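Zindstead Spoons and Bowls: readme

Hi! If you've downloaded the folder and you're wondering what on earth you've got, it's a set of pictures of kids' spoons and the bowls they go with. I started putting it together in February, mostly to settle an argument with Divya Lobo over whether a spoon with a chunky handle sits better in a deep bowl or a shallow one. We never settled it, but now there's a folder, and people keep asking for it, so I'm writing this down.

What's in it

There are 121 pictures, all with the same plain background and the same black cloth on the table. I tried a flowered tablecloth first and hated it (every pale spoon disappeared into the daisies). Black cloth shows lint like you wouldn't believe, so please don't write to me about lint.

Files are sorted by bowl first and then by spoon. The spoon everybody likes best is the one with the little peach-colored topper, two round bumps on it like animal ears. Bear? Mouse? I've filed it under "ears" and I'm staying out of it. The handle is cream and the metal part gets pretty thin before it reaches the scoop. Its bowl is the deep round one, somewhere between off-white and pink depending on your screen, narrower at the bottom than at the top.

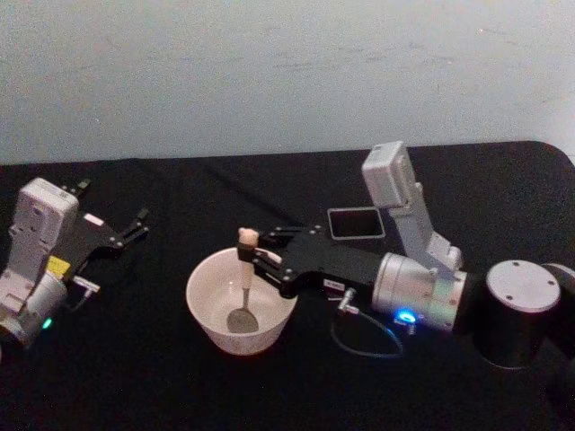
Karthikeyan Chettiar wrote in to ask for the bowls to be listed by depth as well as by name, as a deep bowl with a short spoon means fingers in the oatmeal, and he'd like to be able to skip straight to the shallow ones. Fair enough! There's now a column called "depth" in the spreadsheet. It only says deep, medium or shallow, and I decided by eye, so if you need real measurements you'll have to get out your own ruler.

The spreadsheet

One row per picture. The columns are file name, bowl, spoon, depth, handle color and notes. Notes is where I ramble. If a cell is blank it means I forgot, so don't read anything into it. The colors are my own words too, and I know my "cream" is Meenakshi Kaimal's "pale yellow." She has a whole list of these. If you'd like her version, it's the second tab.

A few pictures have a spoon and no bowl to match it with, and I've marked those "spoon only" under bowl.
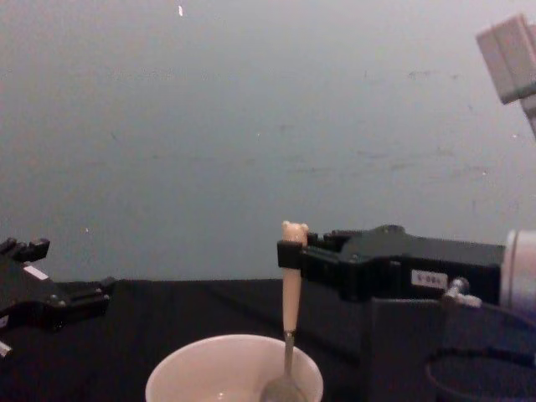 I went back and forth on whether the upright spoons should be kept apart from the ones lying flat, and in the end I left them together and put "upright" or "flat" in the notes. Search for the word and you'll find them. Some of the early rows say "standing" where they should say "upright." Same thing, sorry, I'll get to it.

Known problems

Dark pictures. The light in there is not great and some of them came out grainy, so treat any color with suspicion.
Rows 17 and 200 in the old spreadsheet were junk. If your copy still has them, you've got the old one.
The Minon bowls are spelled two different ways.

Using it

Help yourself. Say it came from Zindstead if you post it anywhere, and send corrections to me or to Jade Beaulieu, who answers faster.

Last updated 10 September 2024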